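Setting up grasp regions for mixed-part kitting in Bastano

Bastano treats each source bin as a region with its own grasp profile. The planner will accept a single region over the whole table, but it will then apply one set of approach limits to rigid boards and loose wire alike. Define the regions first, then tune each one.

1. Open the cell file and set the table plane. Re-run the plane fit if the camera mount has been touched.

2. Draw one polygon per tray, 14 mm inside the rim. Rims produce false edges in the segmenter, and yellow plastic under warm lighting makes it worse.

3. Add the kit tray as a place region. Set reflective: true if it is polished metal, and use the liner as the height reference.

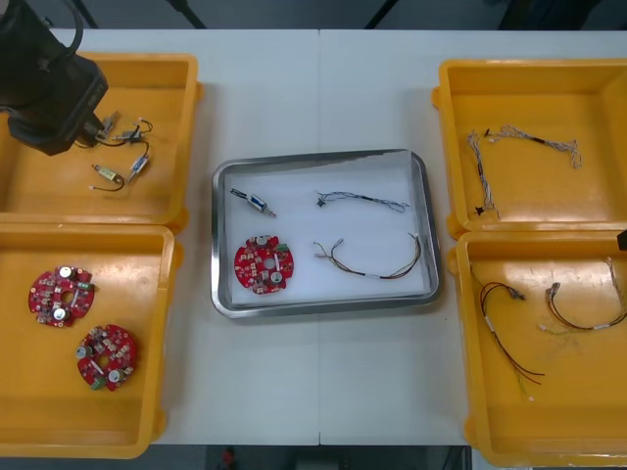

Kadel

4. Assign a profile to each source region. In this layout the solenoids take small_rigid, the round red boards take flat_disc, and both harness types take deformable. Keep the grey braided harnesses and the brown ones in separate regions – their masks merge badly when they share a bin.

5. For small_rigid, turn on body_only. The segmenter otherwise includes the leads in the mask, and the grasp centre drifts off the body. Where leads cross between parts, set min_clearance to 5 mm and let the planner reject the rest.

6. For flat_disc, mask out the centre hole and the green connector. Orientation is taken from the connector, so do not mask it in the pose step as well.

7. For deformable, set the grasp anchor to connector_end. Splayed ends give unstable depth. Lift speed should stay at the default until placement is repeatable.

8. Map the four place slots two by two and save. Run bastano check --regions. Error 11 means two polygons overlap; error 860 means a slot has no source region.

Profiles are cached per session. Restart the planner node after editing them, or the old limits stay in force.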